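Filed under: Automation > Standards & Good Practice > Reviews

Prusilen Shelf-Handling Practice Guide, second edition
Reviewed by Lenuța Chiriac

The guide runs to 131 pages and covers grasping of books and flat goods. Section 2, on spacing, is the strongest.
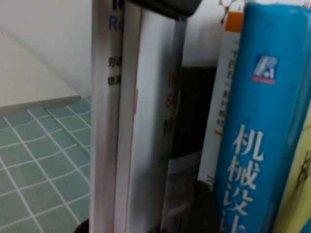

Clearance is specified per item instead of per shelf. That suits mixed stock: a narrow white spine partly hidden by a blue one needs its own approach angle, and the guide has a table for it.

Section 4 covers stacked items and is thinner. It sets a speed limit near contact but gives no test method.

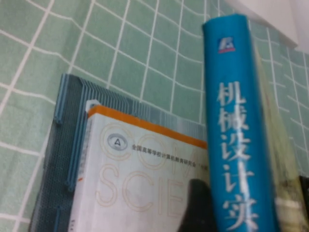
Overlap is treated as a single case. A white cover resting on a teal one, with a band of the lower book exposed on two sides, would need an edge rule for each layer. I would add one locally.

Recommended for Section 2.

58 shares | 3 comments

Related
Molefe wrist mount, reviewed
Pasov checklist for shared cells
Romico stop-category notes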